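The Night Bus to Cidness

A short story

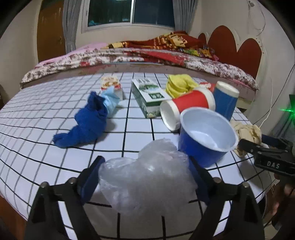 Cups on the checked cloth.

The last bus to Cidness left Nakton at 2215, and in all the years my grandmother lived out there I never once saw her trust it. She would have us standing at the stop while the sky still had some color in it, with our sandwiches in wax paper and her good purse held in front of her with both hands, as though the bus might come early out of spite and go on without us.

I was thinking of her the night I rode it by myself. I was a grown woman by then, with gray coming in over my ears, and I had her house key in my coat pocket. My aunt had asked me to go and see what was left, and I had said yes in the quick, cheerful way you say yes to things you mean to put off. Then September came and I ran out of excuses.

There were only 2 of us on board besides the driver. The other passenger was an old man with a cardboard box on his lap, tied up with kitchen string, and every so often the box made a small, complaining sound. Past the Tang bridge, where the road starts to climb and the windows go so dark you can only see yourself in them, he leaned across the aisle.

"She doesn't like the hills," he said.

"Is it a cat?" I asked.

"It's a hen," he said. "She's going to my sister's. My sister has a yard, and I've only got the balcony now." He patted the lid. "She's been very good about the balcony, but you could see her thinking."

I told him my grandmother had kept hens, brown ones, and that she used to read them the weather out of the newspaper in the mornings so they could plan. He took this quite seriously. He asked whether they had laid better for it, and I said I believed they had, though the truth is I was six or seven and mostly remember being chased.

After that we talked the whole way, the way you sometimes can with somebody you'll never have to see at breakfast. He told me about the Plestimo, the dance hall that used to stand where the feed store is, and how you could hear the band clear down to the river on a warm night. He had walked a girl home from there once, in the rain, holding his jacket over her hair, and had been too shy to ask if he could come by on Sunday. She had worn a green dress, he said, and she carried her purse in front of her with both hands.

I looked at my own hands for a while. Plenty of women carry a purse that way, and I didn't ask him her name. I've wondered since if I should have. But he was smiling down at his box, and I had the feeling that a name, right or wrong, would have made the story smaller for both of us.

At Cidness he let me get down first and handed me my bag. The hen muttered. His sister was waiting under the streetlight in her slippers, and she scolded him all the way up the road for not wearing a scarf.

I let myself into the house and stood in the kitchen, where it still smelled a little of floor soap and apples. I put the kettle on. Then I found yesterday's paper in my bag, sat down at the table in my coat, and read the weather out loud.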